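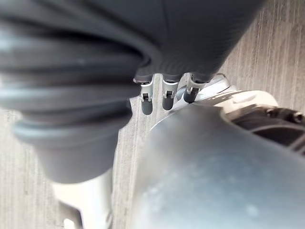

Put the cups in at a slant and they'll come out dry, Heino Rebane kept telling me, and I kept nodding and putting them in flat. Well, I tried it, and he is right, and I am a little bit in love with our dishwasher now!

November, late afternoon. Kitchen notes, Olum book, continuing from the page with the tea stain.

What I wanted to sort out this month is why cups and mugs come out of a full cycle with a puddle on top. Every mug we own has a shallow dish in its base (turn one over and look, it's quite deep on some of them) and when the mug stands upside down that dish fills up and stays full. Then somebody pulls the rack out with a jerk and the whole lot goes over the plates underneath. I had been blaming the rinse aid. I owe the rinse aid an apology.

Method, such as it was. Same load each time, same program, the 70 degree one. Top rack in the morning with mugs flat, top rack after lunch with mugs leaning against the wires, open end down and to the side. Clemow powder in the drawer, leveled off with a knife. Door kept shut for 70 minutes after the end of the program before I let anyone near it. People were very patient, thank you all.

Flat mugs: water in every base. I poured it off into the measuring jug out of curiosity and got 200 ml from one rack. That's a decent glass of water just sitting there on top of clean mugs!

Leaning mugs: a film on some bases, a drop on the handles, and the jug stayed in the cupboard. I did it again the next morning with the racks swapped over, in case it was to do with where the spray hits, and got the same thing. Lovely result. I went and told three people.

Some details on the leaning, before I forget them. It wants more of a tilt than you think. A slight lean looks fine and then the mug settles back upright as soon as the rack rolls. You have to bring it far enough over that it rests on the wire along its side, and then it stays put even if you shove the rack in with your knee (I do, I know). Handle up works better than handle down. With the handle down there is a bit of water caught where it joins the body, and on the plastic mugs it stays there until somebody wipes it off.

Which brings me to the plastic mugs. They dry worse than the china, always have, in any machine I've used. China comes out hot and goes on drying itself. Plastic loses its heat so fast that whatever is on it at the end is going to be on it at dinner. So the plastic mugs get the biggest tilt and the best places, toward the outside of the rack where they aren't touching anything, and china can squeeze up in the middle.
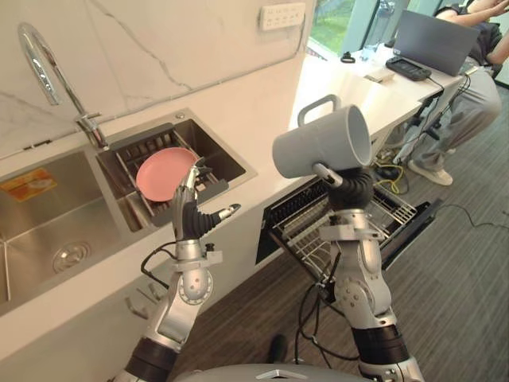 They are also light enough to flip. One went over in the second run and came out full to the brim with gray water, like a birdbath. Wedging it next to something heavier stopped that. I tried the little Fadance clips that came in the box of spares and they do hold, but you need two hands and a good deal of faith, and I can't see anyone bothering at the end of the day. Wedge them. It takes a second.

Plates: less to report, they were never a problem. Upright, facing the middle, leave a gap, done. For things washed by hand the same rule goes for the drying rack in the small side of the sink. A plate on edge in there is dry by the time you've wiped the counter, a plate lying down is still wet the next morning with a ring under it. I like having the rack down in the basin very much, by the way. It drips straight where it should and leaves the whole counter clear. We used to keep it up beside the tap and there was always a damp patch creeping toward the bread.

On order of work. I've been doing it like this and it goes really fast:

Tip out dregs in the big basin. Scrape, don't rinse, unless it's egg or oatmeal.
Door right down, rack right out. Half out is how we lost the handle off the blue cup.
Mugs first, from the back, all leaning the same way.
Glasses after, upright as before (they have flat bases and don't care).
Bottom rack last, pushed in slowly.
Spin the spray arm with a finger before you close up.

That last one deserves underlining. Twice I've had a spoon handle sticking through and blocking the arm, and the load comes out looking clean on one side. Very strange to unload, half of everything shining.

Filter. Cleaned it before the first run so as to start fair, and it needed it. Rinsed under the faucet with the old toothbrush. Paulauskas left us a sheet when they fitted the machine and it says to do the filter every week, and I found the sheet behind the cutlery tray, so you can guess how that's been going. It's taped inside the cupboard door now. The cycle counter in the service menu stood at 1,517 when I started, if anyone wants to keep a note of it. I'd like to! Hold down the two end buttons until the number comes up.

Still to try:

Opening the door a hand's width at the end of the program and letting the steam out. Heino is all for it. I'm worried about the underside of the counter, so I'd want a towel over the edge.

Whether the leaning costs us room. My feeling is we lose one mug from a row, but I was going gently and a bolder packer might fit the same number in.

The travel cups with the narrow necks. No idea. They seem to come out wet whichever way they go in, and I've started doing them by hand with the bottle brush and standing them on the rack next to the plates.

Rinse aid back down to the middle setting, as of this evening. I had it turned up to the top all through October and the glasses had gone a bit blue. Next load goes in after supper, leaning, with the oatmeal pan in the corner.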